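Salt for new fish: worth it or not?
Fishkeeping > Tropical freshwater > Health and quarantine

Piltley
2026-08-25

Picking up six corydoras from Gavon soon and the chap on the counter says to dose the quarantine tub with salt for the first week "as a tonic". I've kept fish for 20 years and never done it. Has anyone got a reason beyond habit? The tub is 40 litres with a sponge filter out of my main tank, and it'll be going in the spare bedroom.

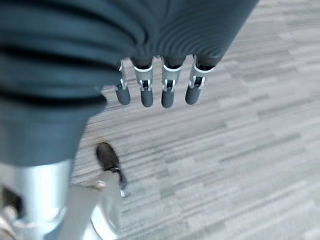
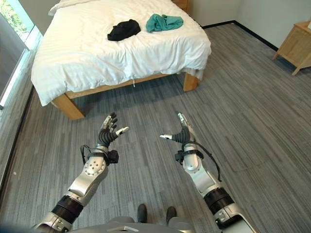
Replies

pavance_tanks
Always salt, every new fish. Level teaspoon per gallon, change a bit of water daily, done. I can't remember the last time I lost one in quarantine.

Piltley
But do you remember losing any before you started using it? That's my trouble with it. If the fish were healthy to begin with, the salt gets the credit for nothing.

mudminnow
Agree with Piltley. Salt has its uses, I'd reach for it with nitrite trouble or certain parasites on a fish that can stand it. Tipping it in with nothing wrong is just making the water different from what they came out of. And corys of all things! They're not keen on it.

pavance_tanks
They're fine with it at a low dose. I've done sterbai, pandas, bronze, the lot. People repeat the "no salt with corys" line because they read it on a forum.

mudminnow
And you read the teaspoon rule where?

pavance_tanks
Fair enough. From a man at my old club, but he bred them.

Berkay Yalçınkaya
I'd worry more about the tub than the salt. Is the sponge properly mature? Mine had only been in the main tank a fortnight when I moved it over in March and I had ammonia by day three. Changed 75 per cent of the water and they pulled through, but two of them lost barbel tips. I keep them in for 8 weeks now.

Piltley
Sponge has been in there well over a year so I'm not too bothered. Will test every day all the same. Eight weeks sounds long to me, I was thinking four.

Berkay Yalçınkaya
Four if you trust the shop. I don't trust any of them.

Çınar
Did the bloke at Gavon offer to sell you the salt?

Piltley
He did, yes. Own label tub by the till.

Çınar
Well then.

pavance_tanks
Oh come on, it costs next to nothing. You can use plain cooking salt if you're that suspicious.

mudminnow
Check the packet if you do, some of it has anti-caking stuff in. Probably harmless, but I've never seen anyone show it either way.

Piltley
Right, I'm leaving the salt out. Sand on the bottom, lid on, a couple of bits of pipe to hide in, lights off the first night. If they go downhill pavance can have his say. Still open to being shown a proper side by side test if anybody's done one.

pavance_tanks
I'll dig out my notes from the pandas, but it was only the one tank.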